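Gronwood Garment Handling Project
Progress report for June
Prepared for Wanda Whitfield, Gultitz Fund
From Clem Bright

Dear Wanda,

Thank you again for your patience over the spring, and for the kind note you sent after our last report, which went up on the wall by the kettle and has stayed there. I'm glad to say this has been a much steadier stretch for us, and I'd like to tell you where the folding work stands and where your money has been going.

When I last wrote, we had only just finished setting up the remote control station and were still arguing over how high the operator's chair should be. We now have 1,477 recorded demonstrations that we are happy to keep. Each one is a person guiding the arm through a single piece of clothing, from the first grasp to the moment they let go and move the hand clear. Towels and plain T-shirts make up the larger share, as we planned, and denim has been added since the spring.

Xiomara Ruiz-Ortega has led the operator training, and she has done it with more good humor than I could have managed. Our three operators started out on towels, and she kept them there until each had recorded 100 clean folds in a row before letting them near anything with a sleeve. I'll admit I thought this was too strict at first (and said so, more than once), but the recordings that came out of it are so much more even than our early ones that I have happily taken it back.

Denim has been a different sort of animal. It is stiff, it holds whatever shape it was last in, and the seams and pockets stack up so that a grasp meant for one layer easily takes hold of two or three. Samah Amrani spent a good part of the month working out with the operators how to go into a fold from above and feel for the layer they want, with the hand moving slowly enough that the recording is useful afterward.

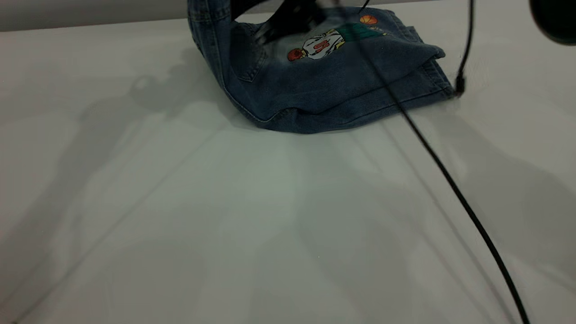 Working on denim by remote control: the gripper reaches down into the fold of a printed garment.

Operators tell us that the hardest thing is judging depth. They see the table on a screen, and dark cloth in its own shadow gives them very little to go on. Abílio Godinho has been trying out a second view from a lower angle, and the early opinion at the station is favorable, though one operator finds that switching between the two breaks her rhythm. We'd like to give it another month before we decide.

We also tried the other way of teaching, with a person holding the arm and moving it by hand. It was quicker to learn and everyone enjoyed it - visitors especially - but people's own hands and sleeves kept getting into the camera view, and their pushes made the cloth slide. For now we are keeping it for simple reaching motions and doing all the folding by remote control.

On spending, we are within the budget for operator hours and slightly over on replacement finger pads, which denim wears down faster than we allowed for. I have moved a small amount across from travel to cover it, as your letter permits. The clothing itself continues to come from the Marikar thrift store at very little cost.

Over the next period we plan to begin shirts with buttons, finish the labeling of the denim recordings, and run our first training comparison with and without them. Samah would also like to bring in 2 new operators, and I would be grateful for a word with you about that before we advertise. Mornings before ten are best for me, and you would be very welcome to come and have a turn at the controls yourself.

With warm thanks from all of us,
Clem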